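**Open day walk-through, Bay 2 – PC teardown demo**
Checked by Shanthi Barua, 2026-02-10

- [x] Floor tape and visitor line. Redone since January, and so much easier to see!
- [x] E-stop, both buttons. Ferhat pressed each one mid-move and the arm stopped every time.
- [x] Speed limit with guests present: 700 on the controller screen, locked.
- [ ] Spare gloves and goggles. We have 14 pairs and need more in kids' sizes.
- [x] Tower unplugged at the wall, power cord taken out of the bay.

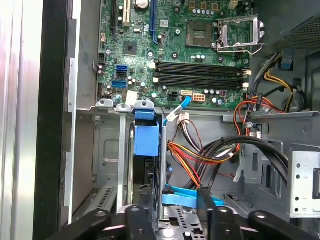

- [x] Loose cables kept clear of the fingers. Tahsin wants the presenter to check this before every run – I agree.
- [x] Sharp case edges. Only staff reach inside, please, even when someone asks very nicely.
- [ ] Job sheet 614 still says "Gamarport hall". Shahzad to correct it.

Comments: I loved this one. The practice group from Pathirana asked great questions and stayed well past their slot. Leave extra time for them at the rail, and move the bench back a little so the short ones can see.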